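Plollilow Wash & Fold: Questions We Get a Lot

How do I drop off?
Bring your bag to the Valtley counter any time before 6 in the evening. Tie it shut and put your phone number on the tag.

Is there a minimum?
Yes, 6 pounds. Anything under that is charged as 6.

Do you sort colors?
We sort into lights, darks and brights. New brights go in by themselves the first time if you mark them on the slip.

What temperature do you dry at?
Low for knits, medium for the rest. Items with elastic never go on high.

Can I skip the scented detergent?
Check "unscented" on the slip. Bags left on Saturday are ready Monday either way.

How do you fold things with elastic waists?
Lay the piece flat and smooth the fabric away from the band with your palm. Don't pull the band straight, as the gathers will spring back and drag the legs or skirt with them. Fold in half lengthwise, then down from the waist. Soft knits look neater folded in thirds.

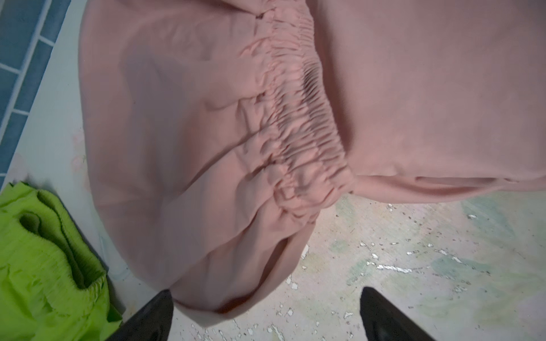 Pink knit with a gathered waistband, next to a lime-green item.

Will you fold kids' clothes separately?
If they come in their own bag, yes. We don't split a mixed bag by person.

Something is missing from my order. What now?
Call the counter within 60 hours and have your tag number ready.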